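Datasets > Manipulation > Garment handling

# Hosmont Garment Set - data card and recording rules

Release date: May 9, 2026. Maintained by the Galta working group. Recording rules follow the Manik protocol, revision 51.

## Contents

The set holds 539 two-arm episodes of garment handling on a fabric-covered surface. Each episode has one head view and the wrist views, with joint states logged on the same clock. Raw logs are kept unedited. Failed attempts stay in the set and carry the flag `outcome=fail`.

## Start state

Both grippers are open and clear of the garment before logging begins. Garments may start crumpled or flat, and the start state goes in the episode header. A second garment in view is allowed if it is listed.
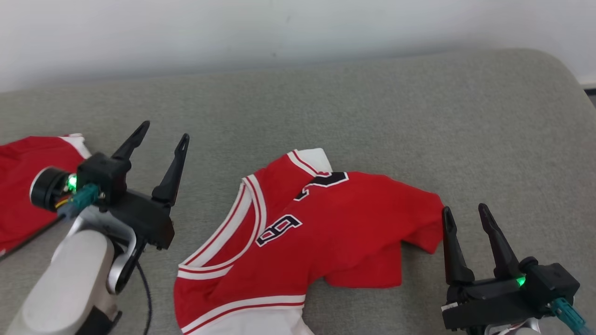

Can an operator touch the garment once an episode has started?

Only after stopping the log. The episode is then closed as `interrupted`, and a new one is opened with its own header. Do not splice the two parts.

## Contact rules

- Close the fingers at the low force setting on knit fabric.
- Do not drag a garment with closed fingers pressed into the surface.
- If two layers or two items are held at once, log the grasp as `multi`.
- Printed names and numbers stay unmasked. Faces and badges are masked before release.
- Stop both arms if a cable snags - do not pull it free with the arm.
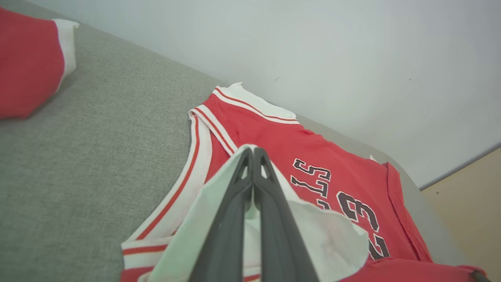
Category: Annotation

Grasp labels are written from the wrist view and checked against the head view. Where the two disagree, the Sárközi tie rule applies: keep both labels and set `review=1`. Partly hidden print is transcribed only as far as it can be read.

Every batch of 100 episodes gets a full second pass. A batch with an unresolved `review` flag is held back from release.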